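Prandilik Tourism College threw open its doors on 10/23/23, a Monday, on the theory that anyone curious about hospitality training has Mondays free. I took the 226 bus from Sugden and arrived in time for the welcome speech, and then for the other welcome speech.

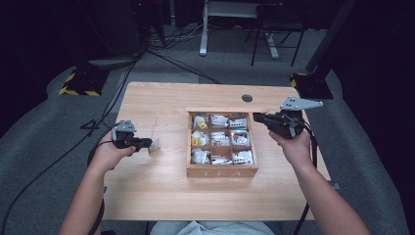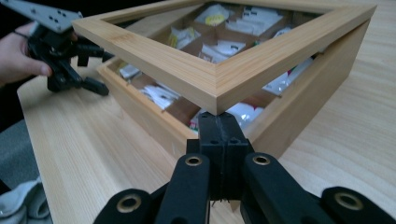
The accessible travel centre is the college's pride, and fair enough. Students there plan trips for guests who use chairs, canes or a great deal of patience, and the mock hotel room has a roll-in shower I'd happily move into. Guest amenities get a whole module, right down to the wooden box with a compartment for each sort of packet, and the marks favour whatever a guest can find without phoning the front desk. Fladden, the partner resort, takes students for placements in December, when the ramps get their honest test.

Lunch was by Cukon, the catering program: 2 soups, both squash. The campus tour covered 3 buildings and one very slow elevator. Tuition for the short course is $425, parking extra.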